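Section 2: Teaching Leta to tidy a desk

I'll level with you before you start. Can a machine do your chores yet? Some of them, slowly, if you've shown it how plenty of times. Tidying a desk is where I'd begin, eh, and I'd leave the dishes for another year.

1. Put the Flukport base on a level bit of floor and plug it in. Wait for the tone (mine takes 30 seconds, go put the kettle on).

2. Open Stirkitent on your laptop and make a new task. I call mine "desk, bag first" so I can find it later.

3. Set the things out the way you'd really leave them after work. A cup on the desk, a book on the shelf, a plastic bag on the floor. Don't neaten up! 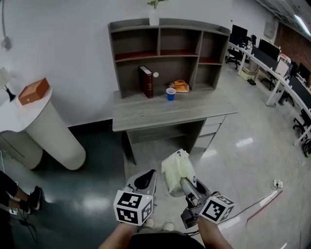 4. Pick up both hand grippers, press record and do the job at half your normal speed. I rush every time and have to bin the take.

5. Save it, put everything back a little differently and go again. I had 400 takes before Leta would go near a bag with any confidence, and bags are still her worst subject.

Note: Books and boxes are easy going. Thin plastic changes shape whenever you touch it, so expect a lot of misses. The older Zwane fingers are hopeless at it.

Caution: Keep cords out of the walking area and tape down any you can't move. Empty the cups, too.

If you get error 1121, the grippers have lost track of each other. Hold them both up in front of you, wait for the beep and start that take over.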